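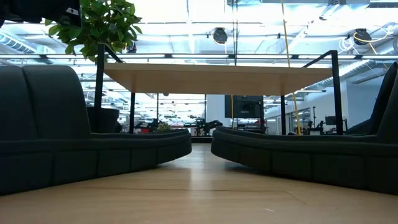
## 4. Cleaning and Care of Upholstered Seating

This section applies to fabric seating supplied by Clirko under the Milcombe and Urban ranges for offices, lobbies and shared lounges. Leather and vinyl covers are treated in Section 5. Revised September 6, 2020.

### 4.1 Before cleaning

1. Find the care label beneath the seat and note the cleaning code.
2. Remove loose cushions, where fitted, and set them on a clean, dry surface.
3. Open windows or switch on the ventilation.
4. Test the cleaning solution on a hidden area of fabric. Allow it to dry fully before checking for color change.

**Caution:** Do not use bleach, solvents or furniture polish on any fabric cover. Damage from these products is not covered by the warranty.

### 4.2 Routine vacuuming

1. Fit the soft brush attachment.
2. Set the vacuum cleaner to low suction.
3. Work from the top of the backrest down to the base, following the direction of the seams.
4. Use the crevice tool where the seat meets the backrest.

Seating in public areas should be vacuumed weekly. Seating in private offices may be vacuumed monthly.

### 4.3 Removing spills

1. Blot the spill at once with a clean white cloth. Do not rub.
2. Mix 30 ml of Fisetetti Fabric Cleaner with 700 ml of cool water.
3. Dampen a second cloth with the solution and wring it out well.
4. Dab from the outer edge of the stain toward the center.
5. Blot with plain water, then with a dry cloth.
6. Leave the fabric to dry before the seat is used again.

**Note:** Covers marked with code S must not be cleaned with water. Contact a professional cleaner.

**Warning:** Never soak the fabric. Water that reaches the foam may lead to mold.

### 4.4 Yearly inspection

An inspection should be carried out each November and entered in the maintenance record.

1. Check all seams for loose or broken thread.
2. Check that the feet are level and firmly attached.
3. Press along the full length of the seat and note any area that does not recover its shape.
4. Tighten loose fixings by hand, using the key supplied. Do not use power tools.

Replacement feet are ordered under part number 395, and glide pads under part number 27. Please state the range name and the delivery year when placing an order.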